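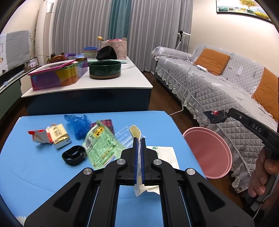 Que la basura no se acaba nunca, responde la encargada del turno de mañana de Stodlow cuando le pregunto qué ha aprendido en su primer año con pinzas. Lo dice sin dramatismo, mientras busca un sitio donde dejar el café. Antes de esto pasó 20 años en el almacén de Jacobs, y allí, según ella, por lo menos las cajas tenían la cortesía de ser cuadradas.

«Un cartón de leche aplastado no se parece a ningún otro cartón de leche aplastado», explica. «Y un envoltorio de galletas es peor. Lo coges por un lado y se te va por el otro. A mano ni lo piensas. Con la pinza tienes que pensarlo, y a las once de la mañana ya estás harta de pensar en envoltorios.»

El trabajo de su equipo consiste en recoger mesas. Recogerlas, volver a ponerlas hechas un asco y recogerlas otra vez, con una pinza en la mano, para que después el sistema que prepara Sterness sepa hacerlo sin ellos. La paradoja no se le escapa a nadie de la plantilla y tiene hasta mote: «cavar el hoyo con cucharilla». Ella lo repite riéndose, aunque matiza enseguida que a la dirección el mote le hace menos gracia.

¿Se siente sustituida?

«Me siento copiada, que es distinto. A mi madre le decían que las lavadoras iban a dejarla sin faena y se murió planchando.» Se queda un momento callada. «Bueno, a lo mejor no es el mejor ejemplo.»

En febrero el equipo registró 737 recogidas válidas en la sala grande. La cifra está en una pizarra, junto a la de enero, 655, y a un dibujo de un plátano cuya autoría nadie reconoce. Lo de «válidas» tiene su miga. Una recogida se anula si se cae algo al suelo, si se tapa la lente o si quien la hace pierde la paciencia y termina con los dedos. Esto último, me confirma, pasa sobre todo después de comer.

«Al principio nos pedían que lo hiciéramos natural. Natural, con eso en la mano. Luego nos dijeron que íbamos demasiado rápido. Luego, que demasiado lento. Ahora nos dicen que vayamos constantes, y yo creo que es porque se les acabaron los adjetivos.»

Lo que ha cambiado de verdad, sostiene, son las muñecas y la conversación. Las muñecas, para mal: en Stindstead, la otra sede, ya rotan cada hora, y aquí llevan desde otoño pidiendo lo mismo. La conversación, para bien. En Jacobs iba cada uno por su pasillo con los cascos puestos; aquí se trabaja en la misma mesa y se habla de hipotecas, de cuñados y de la técnica correcta para atacar un plástico transparente. Hay dos escuelas. Ella es de las que pellizcan por la esquina y considera a los otros unos bárbaros.

También ha cambiado el sueldo, un poco. Cobra un plus de 82 euros al mes que en la nómina figura como «destreza». «Toda la vida fregando y resulta que era destreza. Pues que me paguen los atrasos.»

Le pregunto si ha visto ya trabajar sola a la máquina. La llevaron a una demostración, junto con media plantilla. Cuenta que el brazo cogió una servilleta, la levantó, se lo pensó un buen rato y la soltó exactamente donde estaba.

«Aplaudimos todos», dice. «Yo he tenido compañeros así, y llegaron a jefes de sección.»

A la una y media entra el relevo. Antes de irse, vuelca sobre la mesa una bolsa de desperdicios limpios, los reparte con la palma y aparta uno que le parece demasiado fácil.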